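Magbanua Discussion Boards
Section: Automation in the Home and Workplace
Topic: Small sorting tasks: are machines ready for them?

Posted by Cadatness_Moderator
13 September 2018

Members are invited to give their views on the question raised at the close of the last topic, namely whether any machine now on sale can be trusted with the small chores of a household, an office or a workshop. Contributors are asked to describe the task they have in mind, as general claims have proved difficult to discuss. The usual rules on advertising apply.

Posted by P_Umali

I should like to propose the sorting of mixed stationery as a suitable test. Our office receives returned desk supplies from several departments, and they arrive in one carton with everything tipped together. A new member of staff can be shown the work in a minute. I have yet to see a machine that could be shown it at all.

The difficulty does not lie in telling one item from another. A camera can separate a green paper clip from a black binder clip without much trouble. The difficulty begins when the item must be picked up. Binder clips catch on one another by their handles, and a handle that is folded flat offers a different grip from one that is raised. 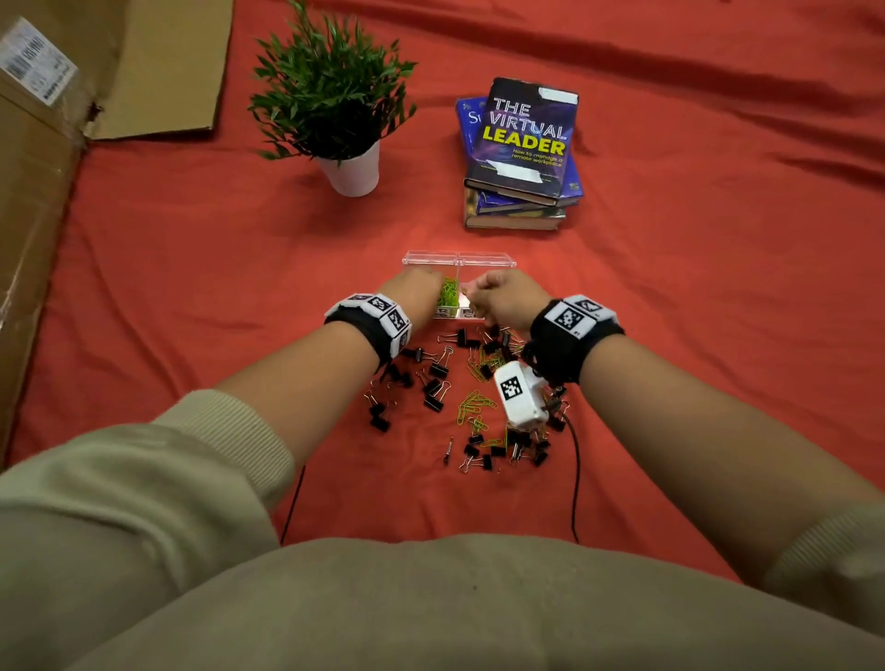 Paper clips present the opposite problem. They are thin, they lie close to the surface, and several may come up where one was wanted. A person feels this between finger and thumb and lets the extra ones fall. Placing them in a divided container then calls for the fingers to go down inside a compartment without disturbing what is already there, and to open again in a very small space.

I would therefore answer the moderator's question in the negative, at least for the present.

Pacita Umali

Posted by Wultel_Bench

I cannot agree with the conclusion, although the account of the task is a fair one. The previous contributor assumes that the machine must work as a clerk works. In our packing room we sort fixings with a vibrating tray and a row of gates. It has no fingers and does not require them. In November we timed it at 182 pieces in a run that formerly took one person most of a morning.

If the clips were put through similar equipment, I see no reason why the matter should not be regarded as settled.

Posted by P_Umali

May I ask whether the fixings in question have moving handles, and whether they arrive tangled?

Posted by Wultel_Bench

They do not. They are plain screws and washers, delivered loose. I accept that this is a material difference. A pre-separating stage would be needed for binder clips, and I have not built one.

Posted by G_VanRooij

With respect to both contributors, the tray answers a question about factories. The topic also mentions the household. No family will install a vibrating tray for the contents of a kitchen drawer, and the drawer will in any case contain something different next week. What is wanted there is a machine that can be moved from clips to buttons to cutlery with no new equipment.

I assisted with a small trial at Hevovska of a two-fingered arm on a mixed parts bin. Of 257 attempts, 80 ended with a single part in the correct compartment. The remainder were divided between empty grips, double grips and parts dropped on the way. The arm was also slow, and a colleague had to untangle the bin by hand more than once. I do not regard these results as discouraging, but I should not wish to see them described as readiness.

Gijs Van Rooij

Posted by Hallam_Stores

Was the cloth or matting under the parts considered? We found that a soft, creased surface made matters worse for our gripper, as the height of each part was never quite what the software expected. People hardly notice it.

Posted by G_VanRooij

The bin had a hard base. A cloth would be a sensible addition to any further trial and I shall suggest it.

Posted by Wultel_Bench

I remain of the view that too much weight is being given to the human method. A dishwasher does not hold a sponge. If offices were willing to keep clips apart in the first place, the task would largely disappear.

Posted by P_Umali

That may be so, but it changes the office and leaves the machine where it was. I would add that the cost should be stated. A carton of clips is worth very little, and around 40 minutes of a clerk's time will normally clear it.

Posted by Cadatness_Moderator

Contributors are thanked for keeping to a defined task. The topic will stay open. Members with trial results for tangled or hinged parts are asked to post the number of attempts as well as the number of successes, and to state whether any person touched the parts during the run.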